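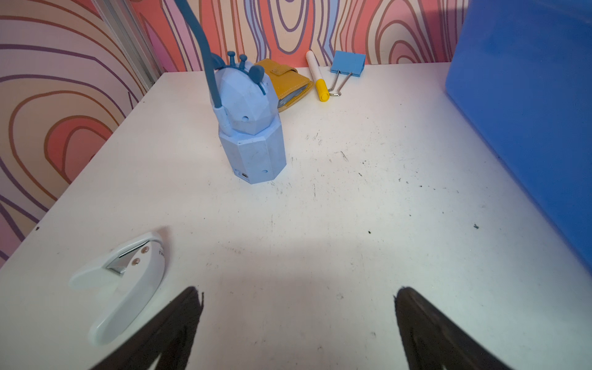
Our project looked at what happened to renters' insurance choices in Troltham after Kurek stopped writing new policies there in June. Kurek had been one of three companies selling in the town, and the other two, Jinwood and Mirkik, stayed. We wanted to know whether people who lost their Kurek policy found a new one and what they paid for it. We did the survey forms on paper and sorted them by hand on a white table with a scuffed top, in front of the wall with the pink and purple wood-grain pattern.

Method
We sent forms to 1,938 rental addresses and got 419 back. Of the forms we got back, 21 could not be used, mostly for missing answers on the premium question. We also read the rate sheets that Jinwood and Mirkik give to customers at their offices.

Results
Most former Kurek customers had moved to Jinwood. Mirkik asks for a larger deposit up front, and several people wrote in the margin that this was why they did not choose it. Premiums went up for most of those who switched. A smaller group had gone without any policy since the change, and these were mainly people in shared apartments.

Problems
Our form asked for the yearly premium, but many people pay by month and wrote that number. We multiplied it where it was clear. We did not ask about deductibles, so a higher premium in our results may come with better coverage. A second round should include that question and go out before leases renew.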